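We use cookies to remember your cart and your currency. By staying on this page you're okay with that.

Kerkitz Forms for busy sites

I started writing Kerkitz after one too many evenings trying to work out why a perfectly ordinary contact form had stopped sending mail. The form was fine, the server was fine, and somewhere in between a caching plugin was serving visitors a page so old that the security token in it had expired (twelve hours, if you were wondering, and the cache was set to a week). So every message got turned away, politely and silently, and the shop owner thought business was slow!

Kerkitz does forms on cached pages. It does other things too, but that's the bit I'm proudest of. The form fetches its own fresh token the moment somebody clicks into the first field, so your cache can be as old as you like. You don't have to exclude pages, and you don't have to purge anything when you change a label.

It's a small plugin. The front-end script is 54 KB, it loads only on pages that have a form on them, and it doesn't bring its own copy of anything. I've kept the settings to one screen because I get lost in tabs myself.

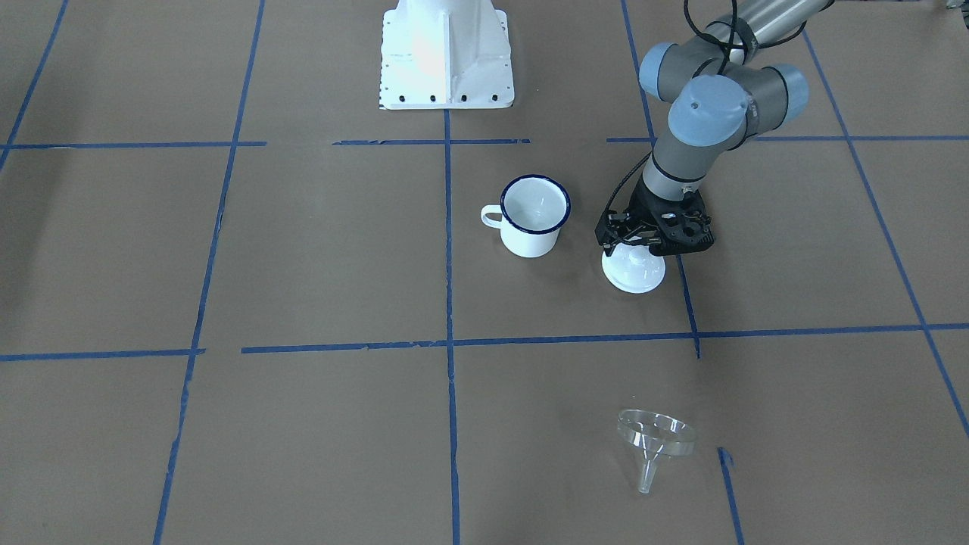
White enamel mug and a clear funnel on the taped paper.

What do you get for your money? The licence is $114 a year and covers as many sites as you run yourself. If you build sites for clients there's the agency licence at $460, and that one lets you put your own logo on the settings screen and hand the whole thing over without my name anywhere. Both include updates and email support. Prices are in Australian dollars, and GST is added at checkout if you're here.

There's a free version as well, called Kan, which handles one form per site and keeps the last 50 entries. Plenty of people never need more than that, and I'm happy for them to stay on it. If you do move up, your entries come across by themselves. Deactivate Kan first, though, or you'll see two menu items and wonder which one is real.

It gets along with most themes. I test every release against Fornix and Jakon, as they're the two I get the most mail about. With Fornix you'll want to switch off "Style all inputs" under Appearance, otherwise the checkboxes come out enormous. Jakon needs nothing, but if you're still on the old header builder, put the form in the page body and leave the header alone. I had a go at supporting it and gave up.

The next release is due in April and adds file uploads with a proper progress bar (finally, I know). Anyone with a current licence gets it as a normal update. I'm also redoing the CSV export so that apostrophes in surnames stop turning into gibberish in spreadsheets.

Refunds are simple: write to me within 30 days and I'll send the money back.

Shared 50 times | 3 comments

tassie_web
Swapped over from Kan last night and all the entries were there. The Fornix checkbox tip saved me, they were the size of biscuits.

Moreton Print Shop
Does the progress bar work on phones too? Most of our customers send artwork from theirs.

Reply from the author
It does, I've been trying it on my own phone over a pretty ordinary connection. Big PDFs are slow but they get there.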